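PC構造実習 第4回 配布資料
デスクトップ機の分解と主要部品の確認

担当:Marilou Fajardo
教室:Welldale棟 実習室

今回の内容

前回は筐体を開けずに背面の端子だけを調べた。今回はサイドパネルを外し、マザーボード上の部品を順に確認したうえで、グラフィックスカード、メモリ、CPUの取り外しを行う。使うのは教室備え付けの中古機で、班ごとに構成が少し違う。自分の班の機体番号を記録用紙の左上に書いておくこと。番号789の機体は電源ユニットを交換してあるので、ケーブルの本数がほかと合わない。

準備するもの

プラスドライバー(2番)
静電気防止リストバンド
部品トレイ(Koubekの仕切り付きのもの)
無水エタノールと不織布
記録用紙

リストバンドのクリップは筐体の塗装されていない金属部分に留める。塗装面に留めても効果がない。ドライバーは磁石付きでよい。

作業前の確認

電源コードを抜き、電源ボタンを5秒押して残った電気を逃がす。コードが抜けているかどうかは、必ず隣の人にも見てもらう。机の上に飲み物を置かない。

マザーボード上の主な部品

CPUソケット:CPUを載せる四角い台。金属の固定枠と、それを押さえるレバーが付いている。周囲の穴はCPUクーラーの取り付け用である。

メモリスロット:細長いスロットが平行に並ぶ。端のつめを開くとメモリが浮き上がる。切り欠きの位置が規格ごとに異なるため、向きの違うものは入らない。

拡張スロット:グラフィックスカードなどを挿す。長さと色は機種によってまちまちで、色だけで規格を判断してはいけない。記録用紙には基板に印刷された記号を書き写す。

コイン電池:時計と設定の保持に使う。多くの機種ではCR2032が入っている。電圧が3Vを大きく下回っていたら交換の対象とする。

電源回路:CPUソケットの近くに、四角いコイルと小さな円筒形のコンデンサが並ぶ。コンデンサの頭がふくらんでいないかを見る。

取り外しの手順

1. サイドパネルを外し、筐体を横に寝かせる。基板が上を向くように置く。

2. 拡張カードに補助電源がつながっている場合は先に抜く。ブラケットの固定を外し、スロットのつめを押しながら、カードをまっすぐ引き上げる。つめを押さずに引くとスロットを傷める。

3. メモリを抜く。両端のつめを同時に開き、端子部分に触れないように持つ。抜いた順番がわかるように、トレイの仕切りに左から入れる。

4. CPUクーラーのねじを対角の順に少しずつ緩める。固着しているときは左右に小さくひねる。真上に強く引くと、ソケットの形式によってはCPUごと抜けることがある。

5. CPUに残ったグリスをふき取る。エタノールは布のほうに付け、基板に直接垂らさない。使い終えた布はふた付きの缶へ。

6. レバーを外し、固定枠を開いてCPUを持ち上げる。ソケットの内側には触れない。LGA形式ではピンがソケット側にあり、一本曲がるだけで起動しなくなる。

7. 枠を開いた状態で基板全体を見渡し、記録用紙の図に部品名を記入する。DELLの文字が入った緑色の基板では、CPUソケットの右に枠が開き、下にメモリスロットが横向きに並ぶ。立っている拡張カードはNVIDIA QUADROで、コイン電池の一部はその陰になる。

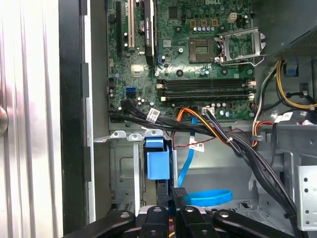
8. 記入が終わったら、逆の順序で組み立てる。CPUは三角の印を合わせて置き、上から押さない。グリスは米粒大を中央に出す。メモリは両側のつめが戻るまで押し込む。

組み立て後の確認

パネルを閉じる前に電源を入れ、画面が出るかを確かめる。ビープ音が鳴ったときは、回数と長さを記録用紙に書いてから電源を切る。原因で多いのはメモリの挿し込み不足と、補助電源の挿し忘れである。

起動したら設定画面を開き、認識されているメモリ容量とCPUの温度を記録する。温度が89度を超えている班はすぐに電源を切り、クーラーの取り付けをやり直すこと。

課題

(1) 自分の班の機体について、拡張スロットの種類と位置を図に描く。
(2) グラフィックスカードを外した状態で画面を出せるかどうかを調べ、その理由を200字以内で書く。
(3) メモリを増設する場合に確認すべき項目を挙げる。

提出は次回の授業開始時。用紙が足りない場合は実習室入口の棚から取ってよい。次回はストレージの交換とOSの再インストールを扱う。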